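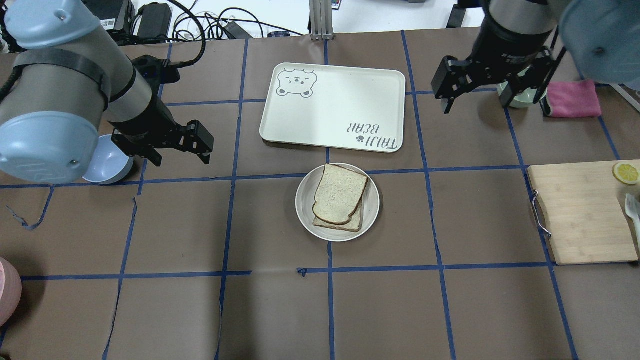 Keeping a two-arm kitchen table running: workshop tips

Paper and tape

Cover the table in brown paper and lay your grid in blue painter's tape. I love this trick! You can put a plate, a bowl or a cutting board back in the same square every time, and when the paper gets greasy you peel the lot and start over. Press the tape ends down hard with a spoon - a lifted corner will catch a fingertip sooner or later.

Gripper fingers

Wipe both fingers with a damp cloth after every 28 runs, then dry them. Bread crumbs love to hide where the fingers slide. Open and close each gripper by hand with the power off, and if one side feels gritty, brush it out with an old toothbrush (best tool in the shop!). No oil on the pads, ever.

Cables

Leave a generous loop at the wrist. Turn the wrist all the way both ways and watch the loop the whole time; if it goes tight, give it 2 more inches. Straps around the arm should hold the cable but still let you slide a finger under.

Screws

Raghda Nasrallah taught me to put a dot of nail polish across each screw head and onto the metal beside it. A broken line means a loose screw, and you can check a whole arm before your coffee cools.

Homing

Clear the tall things first, then home one arm at a time, left before right. If an arm stops short, power down, wait 7 seconds and try again. Still short? Look for a pinched cable at the shoulder before you touch any settings.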